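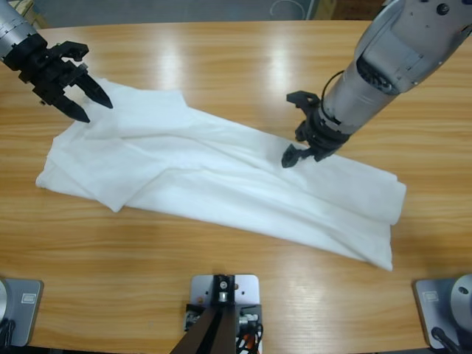

文/栗子阿姨

小朋友们，你们家里谁叠衣服呀？我家是谁有空谁叠，所以椅子上总有一座小山，有时候猫就睡在山顶上，下来的时候还带走一只袜子。上个月有好几位小读者写信来问：有没有机器人能帮忙叠？正好，我去Braltavia的科学活动室玩了一个下午，那里摆着一套叫Muli的双臂学习套装，是一家叫Farnine的公司做的。回来以后我就一直想写给你们看，写着写着就有点长了，你们可以分两次读，中间去喝口水。

先认识一下Muli的两只手

Muli有两条手臂，每条手臂的最前头都有一个黑色的夹子，夹子上有两根“手指”。你现在伸出自己的手，把大拇指和食指张开，再捏拢，再张开。对啦，Muli的夹子干的就是这件事，张开，捏拢，没有别的花样。

两根手指够用吗？你可以自己试试看。找一块手帕铺在桌上，左手只用两根手指，右手也只用两根手指，然后把它对折。是不是比平时慢多了？我试的时候，手帕老是从指头缝里溜走，中指总想跑出来帮忙，我只好把它按住。

你再看看上面照片里的那块白布。左边的夹子张着嘴，停在布的左上角那里；右边的夹子有一根手指已经按到布上了。两只手干的活儿不一样，这个本领你其实也有：写字的时候，一只手拿笔，另一只手压住本子。没有人压着，本子就会跟着笔跑。

布为什么这么难办

要是让机器人拿一块积木，事情简单得多。积木今天是方的，明天还是方的，你从左边捏它、从右边捏它，它都是那个样子。布可就调皮了。你拎起一个角，别的地方会跟着往下垂；你放下来，它又变成一个新样子，跟刚才哪里都对不上。

而且布会自己藏起来。一块布叠在自己身上的时候，下面那一层就看不全了。照片里的白布就有好几处叠在一起，左边那一头还拱着一层层的褶子。你用手一摸就知道哪里是一层、哪里是两层，因为你的指尖很灵。Muli这一套的夹子上没有装“皮肤”，它摸不出来，得靠摄像头看，再靠以前练习过的经验去猜。

还有一个麻烦是颜色。白布上的褶子也是白的，只有凹下去的地方有一点点灰灰的影子。你画过白雪人吗？画雪人的时候，最难的就是让别人看出来它是圆的。机器人看白布，遇到的是差不多的难题。桌面要是亮亮的会反光，它还得分清楚哪一块白是布，哪一块白是灯光。

Muli是怎么学会的

活动室的老师们用的是一套配套的练习软件，名字叫Nolladik（我念了好几遍才念顺，你也大声念念看）。学习的办法听起来挺像学写毛笔字：先由大人带着手臂做一遍，拎角、拉平、对折、放下，软件就把每一步手臂转了多少、夹子什么时候捏拢都记下来。然后再做一遍，再做一遍。

活动室那台Muli一共存了581遍练习。你没看错，是581遍！我问能不能少做一点，老师说也能，只是练得少的时候，布稍微换个方向放，它就愣住了。我觉得这一点跟我背课文很像，换个人从中间提问我就接不上来。

练完以后，电脑会在这些记录里找规律，比如布的边长什么样，夹子要低到多少才捏得到。找到了规律，下次见到一块没见过的布，它就能试一试。请注意是“试一试”，我那天看它折了好几回，有两回折得很漂亮，有一回捏空了，两根手指认认真真地夹着空气往前走，把旁边的小朋友乐坏了。

套装里有什么，我喜欢它哪里

Farnine的盒子里有两条手臂、两个夹子、几块灰色的金属底板、一大把电线，还有一本69页的说明书。底板是用来固定在桌面上的，照片靠下的地方就有三块。为什么要固定呢？你站在滑板上推墙试试（要有大人在旁边哦），墙没动，你自己往后滑了。手臂要是没站稳，它去捏布的时候自己先晃起来，夹子就到不了该到的地方。

我最喜欢的是说明书，里面的图画得很大，每一步还用不同颜色标了出来，识字不多的小朋友也能跟着看。我还喜欢它动得慢，你来得及看清楚手腕先转还是夹子先张。

不太喜欢的地方也要老老实实告诉你们。第一是电线，红的、橙的、白的、黑的，全挤在一块儿，我看着就想拿一根皮筋给它们扎个辫子。第二是它每工作40分钟，说明书就要求停下来歇一歇，活动室的小朋友正玩到高兴处，只好跟着等。第三是价钱，一套要497元，这还只是租一个月的钱，家里买来玩就有点贵了，学校或者图书馆几个班一起用比较合适。

跟它一起玩要守的规矩

手臂动的时候，我们的手不要伸到桌子上去，头发长的扎起来，围巾摘下来。想换一块布，先请大人按下停止键，等两条手臂都不动了再换。电线由大人来插，小朋友可以负责递东西和喊“准备好啦”。

回家可以做的小实验

请家里人跟你一起，每人只准用两根手指，比赛叠一块毛巾。叠完一次以后，把眼睛眯起来再叠一次，这样就有点像看不清褶子的Muli了。要是你愿意，还可以一个人当手臂，一个人当“老师”，老师只能用嘴说：往左，往下，捏住，抬起来，停！你会发现，“抬起来”三个字根本不够用，抬多高呀？抬多快呀？往哪边抬呀？把你们用到的口令写下来，画成一张图也行，寄给我，八月的时候已经有小读者寄来过一张折袜子的，我贴在书桌前面了。

下一次我想讲讲机器人的手腕，为什么它能转来转去，我们的手腕却转到一半就拧住了。你可以先转转看，别太用力。

2024年10月3日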